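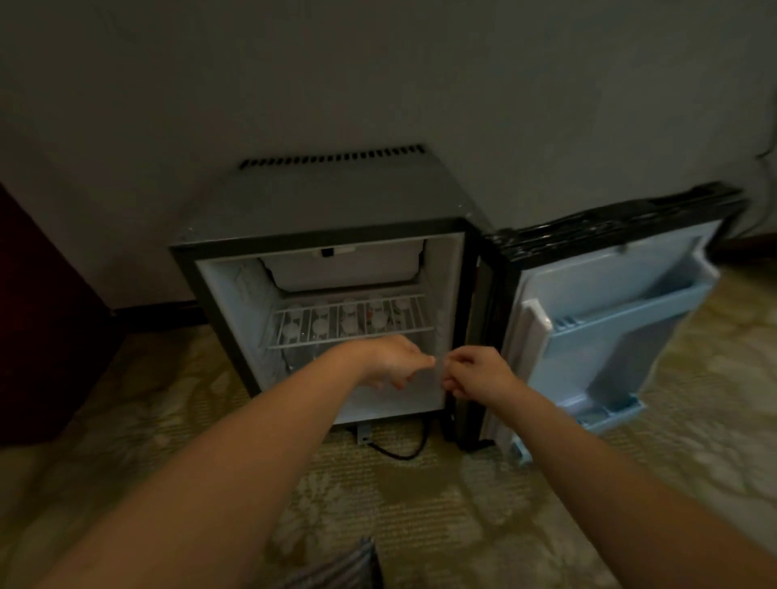 Kunura Minibar Attendant: what to check before you order

Supplied and supported by Revstead
Page revised 2018-08-18

We sell the Kunura and we would sooner sell you the right number of them than take one back. Most hotels that ring us have already seen the maker's film, in which a machine rolls into a bedroom, opens the fridge, restocks it and leaves. Please treat that film as you would treat a brochure photo of a sea view.

What you get

A wheeled base with one lift column and two arms, a charging dock, a stock trolley and the Barua planning software. The trolley holds 74 bottles in the standard racks. Fewer if you stock odd shapes, and everybody stocks odd shapes.

What it does well

Counting. It reads what is left on the shelves, writes it to the room record and tells the store what to send up. If counting is all you want, buy the Bukis handheld scanner for a small part of the money and have your room staff use it. We make less on that sale and still suggest it to about half the people who ask.

What it does less well

Small compact fridges that stand on the floor. The opening is low, the door has to swing right back, and two arms working side by side fill most of the space. A person kneels down, gets both hands on a wire shelf and eases it about until it sits properly. The Kunura can take hold of a shelf too, but if the shelf binds on one side it stops and asks for help. It will ask for help at the door of room after room if all your shelves bind.

Then there is the floor. Patterned carpet confuses the distance sensor less than it used to (the July software was a real step forward), but a loose power cord across the carpet is still treated as an obstacle, and the machine parks short of it. Budget for cord clips. They are cheap and you will forget them.

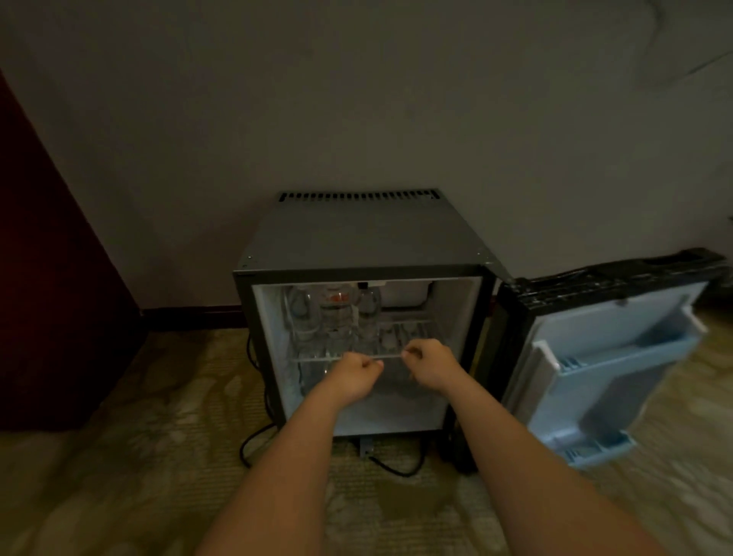
Can it take out a shelf and put it back in a different position?
Only if the shelf slides freely and the new position has been taught beforehand for that model of fridge. We would plan on a member of staff doing it.

Working out the cost

The maker's sums assume 100 fridges a day. In our own trials at one hotel, on a single floor with wide corridors and a helpful lift, we never saw that figure. Ask us for the trial log before you ask us for a price. It includes the stoppages, which the maker's summary leaves out.

Things that tend to be missing from a first budget:

Teaching each fridge model. One visit per model, charged by the day.
A spare set of finger pads. The originals wear faster on wire shelving than on glass.
Lift control. Your lift firm will charge for this and will take its time.
Somebody to answer the help calls. This is a share of a real person's wages, and it belongs in the sum.

The service plan is 493 a year in pounds, excluding VAT, and covers parts on the arms and column. It does not cover the trolley, spilt drinks or damage from a door closing on the machine.

Should you buy one?

With fewer than some 700 rooms on one site, we doubt it pays. That is our view and the maker disagrees. Above that size, hire one first and run it on the floor with your worst fridges. Suppliers like to start with the newest rooms, where everything opens and slides as it should. Old units with frosty walls, sticky seals and shelves that have been forced once too often will tell you far more.

Before the hire, send us the make and model of every fridge on site, the height of the lowest shelf from the floor, which way the doors open, and whether any furniture stands close beside them. If the door cannot open fully without moving a chair, say so.

Hire terms and lead times are on request. We don't take deposits on this machine until the hire period is over.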